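8 Apr 2025

Up too early and in before the heating. Tea, then another tea. Today was the day for going through the house rules for the two-arm cell, all 17 of them, with Haruna on the other side of the desk and a red pen each. I have been looking forward to this since January, which says a good deal about me.

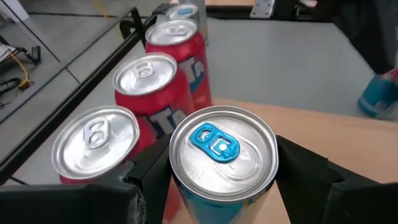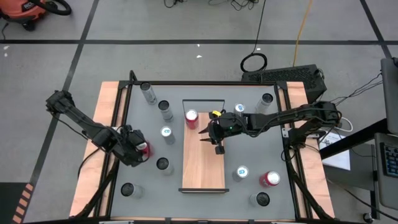 The trouble with the rules as they stood is that they were written by four people over two years and every one of us had a different fright in mind at the time. Gwilym's are all about pinched fingers. Itsuki's are all about cables. Mine, I'm sorry to say, are mostly about labelling. Haruna read them aloud one after another and by rule six we were both laughing, and then she stopped and said, well, which of these would a new starter obey on a busy afternoon? Very good question! So we took the can work and tried every rule against it. Rule four says "grip securely", and what on earth is a person meant to do with that? With a can held between two black fingers and three red ones standing in a line right next to it, the things you need to know are where the fingers touch, how much space they need to open, and who is allowed to say go. None of that was in rule four. It is now, in three short sentences, and Haruna made me take out the word "appropriate" twice.

We had a proper argument about the middle of the table. With an arm coming in from each side, both of them can get to the board, and the old rule only said that operators should "take care in the shared area". I wanted a line drawn straight down and each arm kept to its own half. Haruna thinks that throws away the whole point of having two. We settled on turns: one arm is named as having the board, the other waits outside it, and the name is said out loud before anything moves. Saying it aloud sounds silly until you've tried it. I did it for ten minutes with nothing switched on, just pointing with a biro, and caught myself getting it wrong twice.

Aoi rang at lunch from Stullent. They've had their own version pinned up since the winter and she says the thing that made most difference was a start-of-session walk round the table, always clockwise, always the same person reading and another looking. Floor first, then rails, then bases, then fingers. I've pinched it whole. Floor first is right, I think, as you stop seeing cables after a week in any room. Itsuki will be thrilled – he has been saying so for ages and I owe him a bun.

The other thing she passed on was about wear. At Stullent they look at the gripper fingers every 100 cycles and write down what they see, even if it's "same as before". Ours have scuffs and we have never once written down when they got there. A pale scratch on a matte black finger could be a year old or could be this morning's, and without a note there's no telling. So that's a new rule, and a new column in the log, and I ruled the column in myself with a real ruler. Lovely job.

Where we've ended up: 10 rules, down from 17, and each one starts with a verb. Everything on stopping comes first. Who can enter the table area and when comes second. I'd like the sheet in bigger type but Haruna wants it on one side of paper and she's got a point.

Still to sort out. Setsuko needs to see the wording on hands-in, as she teaches the induction and will be the one explaining it. Gwilym wants "arm parked" defined and I said I'd try, then wrote four versions and hated them all. Parked where? Powered or not? The Tollasero people use "home and held", which I quite like, though it does sound like a building society.

Cycled back in the light, first time in ages. Beans on toast. Had another go at "parked" on the back of the gas bill and version five might do – will read it to Haruna in the morning before she's had time to find the red pen.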